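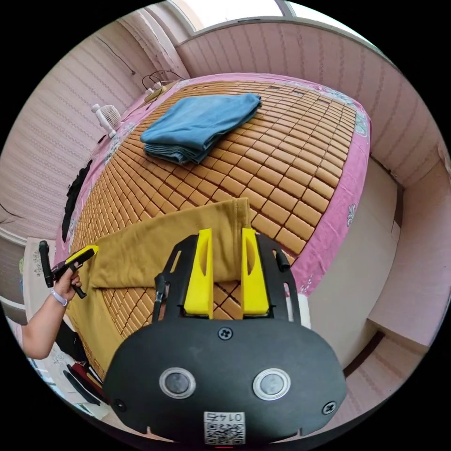 Folding Cloths with a Pair of Hand-Held Grippers: Bench Tips

Home Workshop > Builds > Grippers

Projects Tips Parts Bin Swap Shelf Contact

By Flor Bermúdez, 2021-10-08

If you have built yourself a pair of hand-held grippers (mine are the Hokano pattern, with a few changes I picked up from the people at the Ayala workshop), the first thing you'll want to do is fold something with them, and the first thing you'll find is that cloth is a slippery, stubborn, wonderful thing to practice on! I have been at it since August, mostly on a bed, and these are the notes I keep passing along whenever somebody writes to me.

Start with one plain cloth in a strong color. A mustard-yellow one spread on a tan woven mat is easy to follow with your eyes, and later on with a camera too, if your build is headed that way. Patterned sheets are lovely, but an edge gets lost in the flowers, so put a mat over them and work on top of that.

Take only the edge. When I began I drove the fingers deep into the cloth and got a big wad every time. Come in low, close on a narrow bit, lift a little, and look at what you've got before you go any further. If two layers came up and you wanted one, open, set it down and try again (I still do this more often than I'd like to admit).

Let one hand wait. I like to hold one gripper over a corner while the other one has the edge, and then bring it down when the first fold has settled. Moving both together looks very fine but it drags the cloth all over the mat.

Check your screws every 75 folds or so says my friend's note on the Menex build page, but I check mine every 32, which suits my looser housings. Snug is plenty. A Phillips screw in printed plastic will strip before you feel it, and then you are printing another housing and eating supper late.

Print the fingers in a bright color. Yellow against a black body lets you see at a glance whether they're lined up, and an oval slot in each finger is a fine thing to have, both for looking through and for saving a bit of filament. If the tips slide on smooth cotton, 2 turns of thin rubber tape will usually cure it. I tried the Vovar grip paste first and spent an evening scrubbing it out of a dish towel.

Label each gripper, and write the label number in your notebook along with any part you swap. I skipped that for three weeks and ended up adjusting the wrong one, twice.

Keep a folded towel nearby for when the thin cloth gets easy. Towels are heavier and bulkier and they want a wider opening, so go back to slow, and rest your wrists between tries. Next on my own bench is a softer spring for the left hand.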